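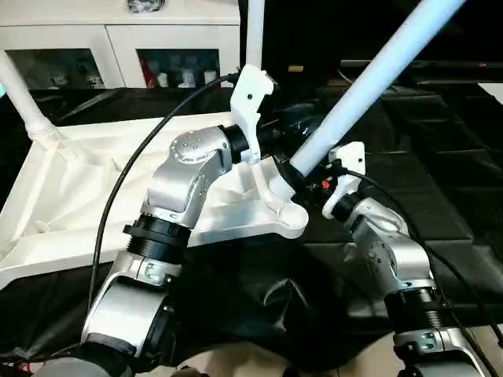

The two-arm cell at Jotstead with a white stool on its side, one gripper at the seat edge and the other near the base of a leg.

Two arms, one stool, and a maintenance sheet that keeps growing

The supplier's promise for the Jotstead cell was that it would need a quick wipe and a monthly look. I have now read the log, and I don't buy it. Since July the arms have been stopped for adjustment on 51 occasions, most of them short, a few of them eating a whole afternoon.

Kasun Paul looks after the cell and is more patient about it than I would be. His routine starts with the clamp plates low on each arm. He checks the screws by hand, then goes up to the couplings and elbow joints, feeling for play. Cables come next. They run along the outside of the arms, and he wants enough slack for a full reach without a loop that can snag on a stool leg. After that both arms go to the home position and the zero points are compared with the last saved set.

Gomedden's manual says the zero check can be done every 200 hours. Kasun does it every morning. "If I wait for the book, I find out from the stool," he told me, and showed me a seat with a dent in the rim.

The white gripper brackets are the part I'd worry about. Quang Quách has swapped four of them so far, and each swap means teaching the grip points over again, which can take up to 200 test grips before he signs it off. Gomedden calls this a "tool-free change." The bracket may be. The afternoon that follows is not.

Tâm Hà, who signed the order, still expects the stops to tail off once the new cable ties and a stiffer bracket arrive. Maybe so. I have asked to see the log again after the next bracket change, with the teaching time written in this time. At present it goes down as "production."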